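Sunday at the Hustari open day

I went to the Hustari open day on Sunday, together with my colleague Povilas Mägi. The organizers spoke of 2,000 visitors over the weekend. We wanted to know one thing - can a machine fold our clothes yet? In the chores section they worked with ordinary dark clothing, laid out on a patterned blanket.

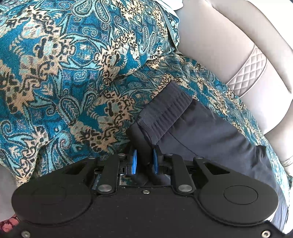 Dark garment with elastic waistband, held between the blue pads.

The people from Kahsay explained that picking up is still the hard part. Soft cloth has no fixed shape, and the fingers must find a fold they can hold. Their system, Alia, has learned from 700 recordings, and they told us openly that this is too few. Povilas asked about towels. Towels are easier, they said, but fitted sheets they do not try at all.
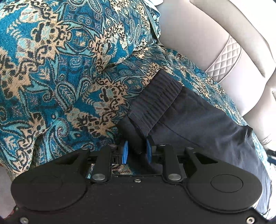 The two finger pads on either side of a dark fold of cloth.

Later we listened to a short talk by Baltov, who make shelf-filling machines for small shops. Boxes and cans are going well there, bags of rice much less. For the home I would be more patient. A pair of black pants folded into a rectangle, like the one on the teal blanket, is a fair goal for now, even with some soft creases left in it. I paid 50 for my ticket and I do not regret it, but I will do my own laundry next year also.

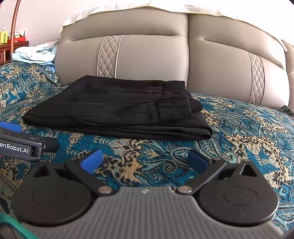
My own interest is in small hotels, where I worked before. A room there is full of little different things, and every guest leaves them in another place. On the nightstand by the bed there was a yellow bottle and a small red box, and I asked if Alia would know to leave them alone. The answer was "not yet". We took the bus home at 2.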